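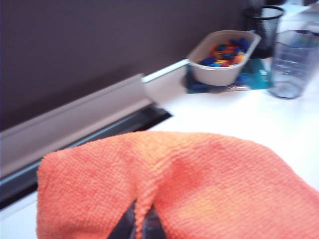

**4.2 What people call the cloth**

Household words get less attention than they deserve, and the ones for wiping things get almost none. Our survey asked 851 adults in and near Truro to name the everyday items they handle while cleaning, and to say what they would call each one if a guest were listening. The orange microfiber towel in Figure 4, with its nubbly surface and fine loops, belongs to a class of object that gave us more trouble than the rest of the kitchen combined. Respondents called such a thing a towel, a cloth, a rag, a duster, a "wipe thing" and, in one household, Kevin.

**Figure 4.** Orange microfiber towel, draped over dark gripper fingers.

Color did more work than we expected. Of the 2484 usable answers in the cleaning section, a good many gave no noun at all and relied on "the orange one" or "the blue one," with a firm belief that everyone present would understand. Within a family this is mostly true. Leinonen and Smadi noted the same habit in their study of tool sheds, where "the red one" referred to three different screwdrivers and, after an argument, a bucket.

The word "rag" behaved badly throughout. Older speakers used it for any cloth past its best, while younger ones heard it as a mild insult to the cloth. We had planned to treat "rag" and "cloth" as points on a single scale of wear. Two of our coders, Ostapchuk and Feng, disagreed on 47 items and remained cordial – in writing, at least. After a second round in March we gave up on the scale and coded the two words separately.

Guests changed the answers too. With an imagined visitor in the room, "rag" dropped sharply and "towel" rose to take its place, even among people who had just told us that a towel is strictly for drying. When the interviewer pointed this out, most of them stood by both statements. We have kept both in the data.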